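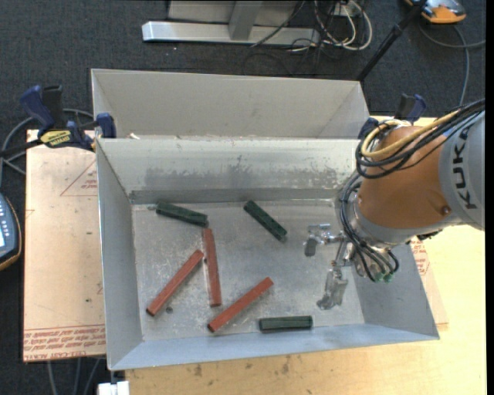 Section 4. Loading and Caring for the Parts Bin

The Grovholm open bin is meant for loose bar stock in short lengths. It has a flat metal floor and walls that slope outward toward the rim, so bars that land against a side tend to slide back down to the floor. Bars do not have to be lined up. A load of three green bars and three reddish-brown ones, lying at different angles with open floor between them, is a normal working load. Scuffs and scratches on the floor are ordinary wear and do not call for replacement.

4.1 Before loading

1. Check that the bin is seated on all four Dirkeck pads. Push down on each corner of the rim. If the bin rocks, go back to Section 3 and level it again.
2. Sweep the floor with a dry brush. Get into the seam where each wall meets the floor.
3. Wipe up any oil. Use a lint-free cloth and the Brophy cleaner supplied, part 1151.
4. Run a gloved hand along the inside of the rim and feel for burrs.

CAUTION: Bar ends can be sharp. Wear cut-resistant gloves whenever you reach into the bin.

CAUTION: Lock out the cell before putting your hands or head over the rim. See Section 2.

4.2 Loading

1. Sort out bent or chipped bars and put them in the reject tray.
2. Lower the bars in by hand, a few at a time. Do not tip them in from a carton.
3. Spread the bars over the floor. Short, thick bars and longer, thinner ones may be mixed.
4. Lay down any bar that is leaning on a wall or standing on end.
5. Step back, close the gate and reset the cell.

Note: The maximum load is 26 bars or 79 pounds, whichever comes first.

Note: If two bars are touching end to end, leave them. If one is lying across another, separate them.

4.3 Cleaning and inspection

Clean the bin after every 21 loads, or sooner if chips have built up in the corners.

1. Take out all the bars.
2. Vacuum the floor and corners. Do not use compressed air.
3. Look over the inner walls for worn bands. Dull or darkened metal is acceptable. A dent you can feel with a fingertip should be marked with chalk and reported.
4. Apply a thin coat of Vusteck dry film to the walls only. Keep it off the floor.
5. Let the film dry for one hour before reloading.

Do not grind or sand the floor to remove scratches. Grinding thins the metal and voids the warranty.

Section revised January 9, 1999, Kuo-hua Tse. Replaces all earlier loading sheets.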